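Chapter 9
The Table and the Doorway

Think of the last room you walked into without bumping into anything. Somebody planned that! In this chapter we start on my favorite subject in the whole book, the dining table and the space around it, and by the end you'll never stroll past a table leg again without giving it a look.

A table is two things at once. It's a top, where plates and bottles land, and it's a set of legs standing on a floor that people have to cross. Beginners draw the top with great care and forget the rest. Geetha Iyer, who taught the Birnolau evening course for years, made her students sketch the legs first – then the floor, then the doorway, and only then the top.

Keep her order in mind with the dark wooden table below. Start at the tapered leg, move across the glossy white tiles to the open doorway, and leave the plate and the glass bottle for last.
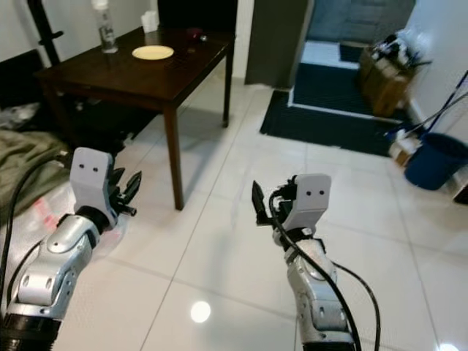 9.1 Measuring the walking path

Grab a tape measure and a friend. Pick a table at home and measure from its nearest leg to the nearest doorway, then from the edge of the top to the same point. Write both numbers down – they're rarely equal, and the gap between them is where the fun begins. Now pull out a chair and measure again.

687 shares | 2 comments

Danica Skála
Tried the leg-first sketch with my class and they loved it. More table chapters please!

Rodrigues
Is the answer key for 9.1 online yet?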